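Nestlow Community Help > Classroom and Activity Rooms

Protecting a white tabletop during block activities

Posted by Sandberg Branch Desk, April

Our branch has a white table that is used for sorting and color-matching activities with small wooden cubes. The surface marks easily. We wish to know which covering other branches recommend, and whether it should be taped down.
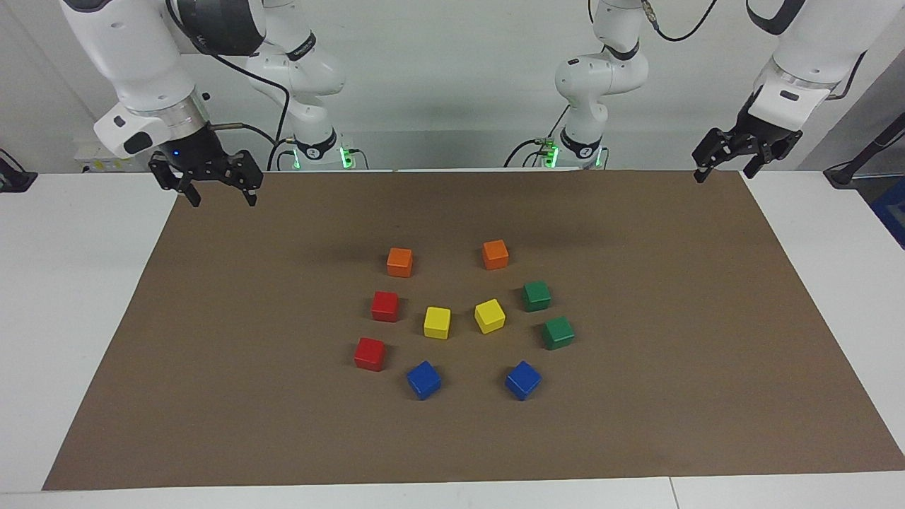 Brown paper is the standard covering at our branch and may be requested from the supply office in rolls of 49 feet. Please cut one sheet per table. The sheet should be wide, with the white tabletop left showing at the sides and front, so that a child can tell where the activity area ends. Taping is not required for cubes of this size. Sheets may be reused until they tear.
Florner Activity Room

We tape ours. Masking tape leaves residue after 30 days.
Stikley Annex

In addition to the above, a matte covering is preferable to glossy vinyl, which reflects the ceiling lights. For color matching, we set out two cubes of each color in a loose ring and keep the yellow pair in the center. Strong colors are easy to distinguish on brown.
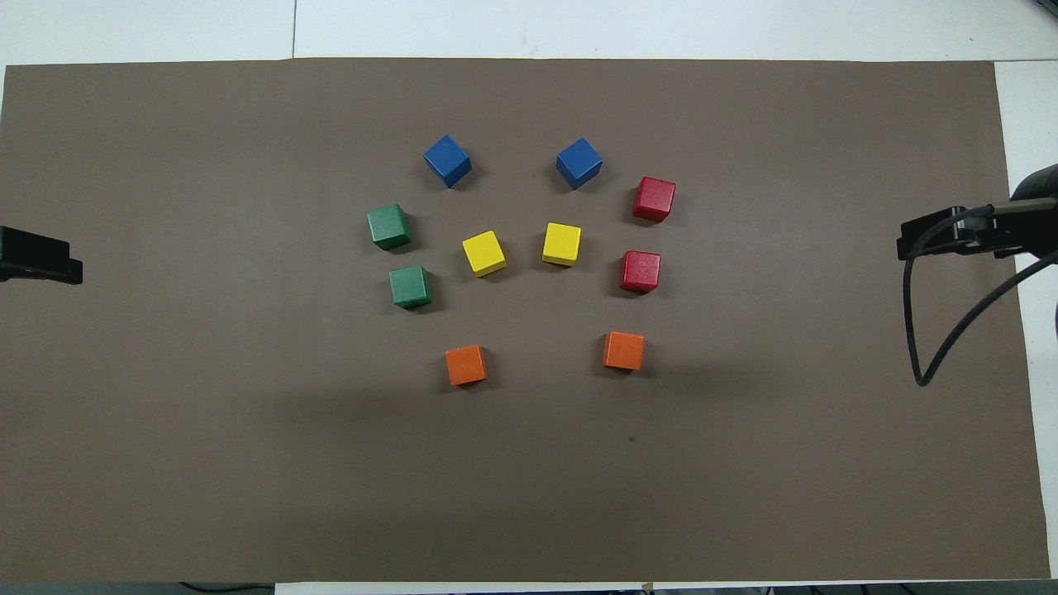

Cubes in five colors on brown paper, with yellow at the center of the ring.

Replacement cubes are listed under item 301 in the Nestlow supply catalog. Requests should be sent before the end of the month.
Nestlow Supply Office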